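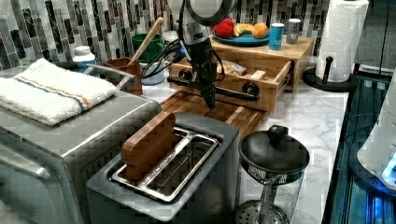 Opinion / Pop Culture

The Reunion Tour Deserves Your Ticket Money

April 2018

I have now seen three bands come back from the dead in a little over a year, and I would like to make a case for the practice, loudly and with a sore throat, because I only got home from the latest one at two in the morning.

The band was Bulell. If you were between twelve and twenty when their second album came out, you don't need me to explain. If you weren't, picture four people in matching silver jackets singing about phone calls, with a key change in every single song (every one! I checked again on the drive home). They split up the way pop groups used to split up, with a short printed statement and two members leaving a television studio by different doors. I had their poster on the inside of my closet, and I kept it up for years after the split out of pure stubbornness.

So when the reunion dates went up, I bought two tickets before I'd asked anybody to come with me. And then I spent the next several weeks reading people I usually agree with explain why reunion tours are a sad business. They're a cash grab. They're lazy. They clog up the arenas that new acts need. They spoil your memories. I think nearly all of this is wrong, and the part that's right doesn't bother me.

Start with the money, as everybody does. Yes, they're being paid. I hope they're being paid very well. The early contracts that groups like this signed were often terrible, and plenty of the people who sang on songs you still hear in the grocery store saw very little from them. When a singer in middle age gets to stand on a big stage and earn properly from the work she did at nineteen, I can't find the scandal in it. We don't ask a dentist to fix teeth for the love of teeth. I paid a lot for my seat, I knew what I was paying for, and I got it, along with a foam finger I didn't plan on.

My seat, by the way, was row 21 of the upper level, which sounds awful and was wonderful. From up there you see the crowd as well as the stage, and at a reunion show the crowd is at least half of what you came for. When the first synth line of "Pandside" started, the whole floor went up at once, like somebody had pulled a sheet off it. I've been to louder concerts. I have never been to one where so many people knew the harmony part. There was a man in front of me in a work shirt who did the hand moves from the video from start to finish, perfectly, without once looking at his hands.

Now, the laziness complaint. I think this comes from people who haven't been to one of these shows lately, or who went to a bad one and stayed mad. There are bad ones. I saw Sovberg's comeback last August and I'd call it half of a good night. Two of the original five weren't there, one of the replacements read the words off a screen, and they played the big hit second, which is a crazy place to put it. People left for drinks and some of them took their time coming back. But even then, there was a stretch in the middle, just piano and two voices, where they did an album track that had never been a single, and it was so much better than the record. The voices were lower. One of them had a scratch in it now. The song is about waiting for somebody, and it had been written for kids who'd never waited for anything longer than a bus. It finally had the right people singing it!

That's the thing I'd put in front of anyone who says these tours are only about repeating the past. You can't repeat it. Bodies change, voices change, and the songs have to be moved down a key or slowed a little to fit. Bulell's dance routines have been rebuilt from scratch, with a lot more walking and some extremely good pointing. I liked them more this way. At nineteen they danced like they were being graded. The other night they danced like people at a wedding who used to be professionals, and one of them missed a turn and laughed right into the microphone, and seventeen-year-old me would have been horrified and grown-up me nearly fell over the railing.

I'll give the critics the point about the arenas, a little. There are only so many nights in a year, and a reunion takes some of them. But the new acts I care about aren't being kept out of arenas by Bulell. They're being kept out of the small places, the ones with a sticky floor and a capacity of 314 painted on a sign by the door, because those places keep closing. I love a room like that. I saw Zeleke play one in my own city before they had a record out, and I'd go back tomorrow if it weren't a mattress store now. If you want to be angry for young musicians (please do, it's a good cause), be angry about rent and noise rules and about promoters who want a cut of the T-shirt money. And then go see an opening act! Bulell brought a young duo along with them, two people and a drum machine, and put them in front of an arena every night of the tour. The line at their merchandise table afterward went past the restrooms. I was in it.

As for memories, I've thought about this one the most, since it's the argument that comes closest to getting me. A friend of mine won't go to any reunion at all. She says she has a perfect night stored away from when she was young and doesn't want anything recorded over it. I understand that. But I tested it on myself, a bit nervously, and my old night is still there. I can still see the parking lot and the borrowed jacket. I still remember that my ride was late and that I didn't care. The new night sits next to it. They talk to each other, if anything. I remembered stuff during the encore that I hadn't thought of in years, like the exact smell of the hair gel we all used, which I do not recommend to anyone.

There's also a plain social side to it that gets skipped over in the reviews. Fans of a group like Bulell were laughed at the first time around. We were mostly girls, we screamed, and it was taken for granted that anything we screamed at must be junk. The papers that sent a critic at all sent one who didn't want to be there. At the reunion, the same songs got a long, serious write-up about the arrangements and the bass playing. Good! It's late, but good. The bass playing was always like that. We heard it at the time, under the screaming, and a great many of the people who make pop music now were in those crowds and heard it too. You can pick out Bulell's stacked vocals on half of what's on the radio this spring.

What would I change? A few things, since I've been nice for so long. I'd like ticket prices printed with the fees already in them. I'd like groups to be straight on the poster about which members are coming. I don't mind a missing member, people have lives and some of them have grudges, but I mind finding out from the stage. I'd ban the "special VIP soundcheck" where you pay extra to watch somebody tap a microphone. And I'd ask every reunited act to play at least one new song, even if it's only okay. Bulell played two. The first was only okay. The second one has been in my head for days, and I can't look it up because they haven't released it, which is driving me up the wall in the best possible way.

They announced from the stage that there'll be more dates, including a theater a few hours from me with 2702 seats, tiny compared with where I saw them. I've already gone over the map and the hotel prices. My sister, who was the one I finally talked into that second ticket, and who spent the whole drive there telling me she only knew the one hit, has already asked what time they go on sale. She knew every word, I should say. She knew the words to the B-sides. She did the hand moves in "Pandside" a half second behind the man in the work shirt, and by the last chorus she'd caught up with him.

So go to the reunion. Go to the one your friends think is embarrassing. If it's bad, you'll have a story and probably one good song out of the middle of it. If it's good, bring water for the ride home, and don't plan on talking much at work the next morning.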